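Preklow flat-box notes: README

Read this first. Covers the folder of notes on folding and unfolding the brown cardboard boxes at the Preklow packing room. Put together in a rush so the weekend lot have something to work from. Last proper edit 10 October 2019, bits added since.

## What's in the folder

- folds.txt: order of folds for each box, plain text, one box per paragraph
- stock.csv: what we hold, what size, which shelf
- damage.csv: boxes thrown out and why
- old/ : leave alone, Gervasio Durán still looks things up in there

No photos in the folder apart from the one in this file. They made it too big to email.

## The boxes

Two makes. Gaete ones are the thicker brown board, stiff along the creases, need a firm press. Jotunitz ones thinner, fold like a dream but the corners go soft if they've been stored on the floor. Do not mix them in one bundle. Bundles are 25 flat, tied once round the middle with string, not tape. Tape pulls the top layer off the board.

A full shelf is 200 flats. More than that and the bottom ones bow.

## Words used in folds.txt

flat = as delivered, no folds opened
part = at least one panel turned up, not standing
up = standing, bottom closed
done = filled and shut

"part" causes the most trouble. People write "up" as soon as the sides lift. It isn't up till the bottom is closed, so please check before you write it down. If a sheet is part folded and you have to walk away, put it back on the table with the fold facing you, so the next person can see where you'd got to.

## Handling a sheet

Clear the table first. Big white one for preference, crumbs and bits of string show up on it and you can wipe them off before they mark the board.

Pick the sheet up by both side edges, left and right, middle of each edge or near enough. Lift it right off the table before working the creases. Dragging scuffs the printed side and catches the flaps. Big sheets sag if you hold them by one corner and the sag turns into a crease you didnt want, and then it's one for damage.csv.

Part-folded cardboard, off the table and held at both edges:

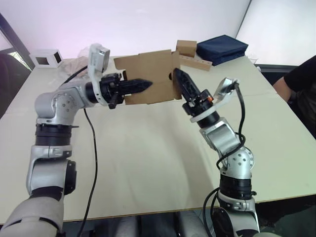

Toàn Hứa disagrees about lifting and wants it noted: with the thin Jotunitz board he keeps the far edge resting on the table and only raises the near one, since a draught from the loading door will flap a thin sheet about and bend it anyway. He'd have the rule say "lift Gaete, tilt Jotunitz". Fair enough. Not changed the rule yet but if you're by the door, do it his way and put "tilted" in the notes column.

Then:

1. Run each crease with the flat of your hand, away from you.
2. Long sides up before short sides.
3. Bottom flaps: short pair in, long pair over.
4. Turn it over, set it down, press the four corners.

Don't bend a crease backwards to loosen it. Works once, then the board splits. Gaete board splits loudest.

## Columns in damage.csv

date, make, size, fault, who, notes

Faults: split, soft corner, scuff, wrong crease, damp, other. If it's "other" say what. Iara Carrasco went through the "other" rows in October and most were just damp, so look for the tide mark before you pick it. Size is small, mid, long. Not "medium", the sort goes wrong.

Blank in "who" means blank on the paper sheet, don't guess.

## Known problems

- First 5 rows of stock.csv have the make and size swopped over. Will fix.
- Two shelves both called Tokora in stock.csv. One is the real Tokora shelf by the sink, the other should say "back wall".
- folds.txt has no entry for the long Jotunitz box. Clotilde Rey has it on paper somewhere.
- Damage for the small boxes only started being written down part way through, so don't compare small against long.

## Using it

Copy it, change it, print it, whatever. If you change the fold order tell Graciela Barrientos before anyone packs from it, she keeps the wall sheet and the two have to match. Paper copy wins if they don't.

Still to add: string lengths, and the inner dividers.

Recent items
- Tying a bundle without crushing the edges
- Shelf labels, new list
- Damp board: what can be dried and what can't
- Inner dividers (draft)
- Jotunitz corners, again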